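Burumeo Forum > Robot arms > Collecting demos

Print this page | E-mail this thread to a friend

Last updated: February 2025

Sorting cans into bins – how many demos before you train?

mostly_torque wrote:
Right, I've finally got the two-arm setup going and I'm recording by hand, puppeteering the grippers while I pick up drinks cans and drop them in the coloured bins. I'm at 143 episodes and my shoulders are killing me. My plan was to reach 1,000 before I train anything at all. Is that daft? View from the table camera:
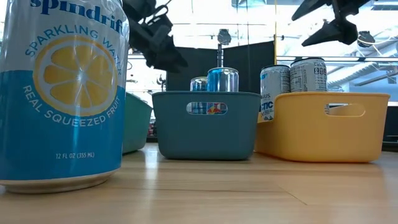 Bins at the back, lemon Spindrift up front, both grippers empty.

pudding_lane wrote:
A bit daft, yes! Train on what you've got tonight. We did 1,374 on the Altton arms before we looked at a single result, and loads of them had the same mistake in (I was closing the fingers too early, every time). I could have spotted it at 40.

hexkey wrote:
Disagree with pudding. A policy trained on 143 will look rubbish whatever you do, and then you start changing things that were fine. Get the number up first. What I would worry about is that can. It's right up against the lens and hides most of the bin behind it. If all your starts look like that the model won't know what's back there.

mostly_torque wrote:
Fair point about the can, I do move it about between episodes but I tend to put it down wherever my hand lands. The wrist view is much clearer, so I was hoping that would make up for it.

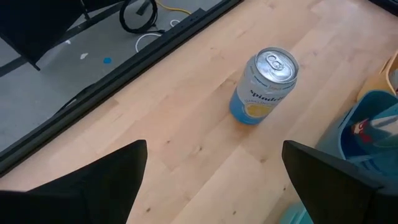
Wrist camera, fingers apart, can between them.

pudding_lane wrote:
Oh that's a nice view, you can see both fingertips and the can between them. I'd keep it. You've got floor and cables in the corner though, and if you ever shift the table that bit will change on you. I hung an old sheet along the edge of mine.

hexkey wrote:
Leave the floor in. I want mess in my data, otherwise it falls over the first time somebody moves a chair. Same with the cans – mix up the brands, turn the labels round, lay a few on their sides.

mostly_torque wrote:
On their sides is a whole other job, I'm rubbish at those. OK, I'll train a small one overnight on what I have and carry on recording in the morning. Does anyone keep their fluffed grasps, or do you bin them?

hexkey wrote:
Keep them if you recovered. Bin them if you gave up.

pudding_lane wrote:
I bin the lot, sorry hexkey. Mine learned to miss on purpose.

Recent threads
Hermans leader arms, worth the money?
Mostport meet-up in May, who's coming?
Wrist camera keeps dropping out
Naming your episodes so you can find them again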